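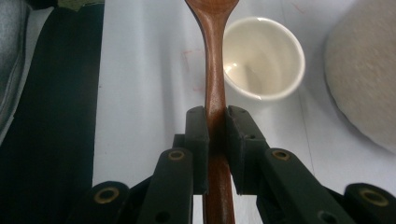
图1 手持夹爪夹住木勺的柄部,腕部相机视角。右侧是白色杯子,桌面上有红色笔迹。

# 第四讲 用手持夹爪收集示范数据:从画面到动作

授课:Theerawat Wannasri
助教:Usa Kaewmanee(作业和设备的问题请先找她)

上一讲我们讲了遥操作。遥操作的数据很干净,但是每个人一小时能做的示范不多,而且需要把整台机械臂搬到现场。这一讲讲另外一种做法:人直接拿着夹爪去做任务,相机装在夹爪上,之后把录像变成机器人可以学习的数据。本课程使用的数据集叫 Lerkora,是我们实验室自己收集的,任务是“把勺子放进杯子”。

## 4.1 观测里面有什么

请先看图1。策略在运行的时候,输入的图像和这张图是同一种视角,所以大家要习惯用这种视角思考。有几点值得注意:

- 夹爪占了画面的整个下部。它在画面里的形状随开合改变,因此图像本身已经包含夹爪宽度的信息。
- 勺头只能看见开始变宽的一小段。策略不知道勺头的全部形状,只能从勺颈和柄的方向去推断。
- 从这个视角看,杯子左边的杯沿几乎碰到勺柄。但是这只是投影的关系,单张图像不能告诉我们两者真实的距离。

第三点是学生最容易犯错的地方。去年有一组同学用二维的像素距离判断“勺子到达杯口”,离线的指标很好看,上机以后勺子常常停在杯子前面。

## 4.2 记号

时刻 t 的观测写成 o_t = (I_t, w_t),其中 I_t 是腕部图像,w_t 是夹爪宽度。动作写成

a_t = (ΔT_t, w_{t+1})

ΔT_t 是夹爪坐标系下的相对位姿变化:

ΔT_t = T_t^{-1} T_{t+1}

这里 T_t 是夹爪在世界坐标系中的位姿,由视觉惯性里程计估计。我们采用相对位姿,有一个实际的好处:换一张桌子,或者机械臂的底座移动了,动作的定义不需要改。代价是误差会积累,4.4 节再讨论。

注意 w_t 不是直接测量的。我们在夹爪上找几个容易检测的点,例如金属色的铆眼,用左右两边对应点的像素距离换算成宽度。图1中可以看到四个黄铜色的铆眼,左右基本对称。换算的曲线需要标定,每一个夹爪标定一次,不能互相借用。

## 4.3 数据处理的步骤

Lerkora 的原始录像一共 172 段。处理的顺序如下:

1. 同步图像和惯性数据的时间戳。
2. 估计轨迹。跟踪丢失的段落整段去掉,不做插值。
3. 从铆眼计算 w_t,并做中值滤波,窗口长度取 5。
4. 人工检查每一段的开头和结尾。

第二步去掉了 17 段,剩下 155 段用于训练和验证。去掉的段落大部分有一个共同的特点:夹爪离桌面太近,桌面又是白色的,缺少纹理,特征点不够。

Keith McAlister 在上学期的讨论课上问过,为什么不用插值来补。我的回答是,丢失跟踪的时候往往正好是接触的时候,而接触的动作不是匀速的。插值得到的轨迹看起来光滑,但是它教给策略一个错误的速度。

## 4.4 实验结果

我们比较两种策略,网络结构一样,训练的步数也一样。每种策略上机试验 100 次,杯子的初始位置用同一个列表。

| 策略 | 动作表示 | 成功次数(共 100 次) |
|---|---|---|
| A | 绝对位姿 | 58 |
| B | 相对位姿 | 81 |

策略 B 的 19 次失败之中,11 次是勺子碰到杯沿,6 次是勺柄在夹爪里转动,剩下 2 次是没有夹住勺子。

勺柄转动的情况,我认为比较有意思。勺柄是细长的,夹在接近中间的位置,两个指垫和它的接触面很小。当勺头碰到东西,会产生一个绕夹持点的力矩。策略只看当前一帧图像的时候,可以看见勺子已经歪了,但是不知道它正在转动还是已经停下来。Kanyarat Yimyam 后来把输入改成连续的 2 帧,转动造成的失败从 6 次减少到 3 次,其他种类的失败没有明显的变化。试验次数还不够多,所以这个结果请当作一个线索来看。

误差积累的问题:动作块的长度太长时,后半段的位姿会偏。我们每次预测 16 步,只执行前面 8 步,然后重新观测。长度改为 32 步并且全部执行,碰到杯沿的次数明显增加。

## 4.5 背景的影响

腕部视角里会出现很多和任务没有关系的东西。图1的左侧有一条很宽的黑色布料,右边缘有一个米色的圆形物体,桌面上还有红色的线。如果这些东西在训练数据中总是和杯子保持同样的位置关系,网络有可能依靠它们来定位,而不看杯子。

检查的方法很简单:在图像上遮住一个区域,看预测的 ΔT_t 变化多少。遮住杯子,变化应该大;遮住布料,变化应该小。如果结果相反,就要回去增加背景的变化,再重新收集一部分数据。

## 作业

1. 推导 T_t 有一个固定的左乘误差(世界坐标系选得不一样)时,ΔT_t 保持不变。若误差是右乘的,结论如何?
2. 用课程提供的一段录像实现铆眼检测,画出 w_t 随时间的曲线。说明其中一个铆眼被遮挡时你怎样处理。
3. 对策略 B 做 4.5 节的遮挡检查,选三个区域,报告结果并解释。
4.(选做)只用图1这样的单张图像,能不能估计勺柄和杯沿的深度差?请写出你需要的假设。

作业在 November 的最后一次课之前交给 Usa Kaewmanee,纸质或者电子版都可以。第2题请附上代码。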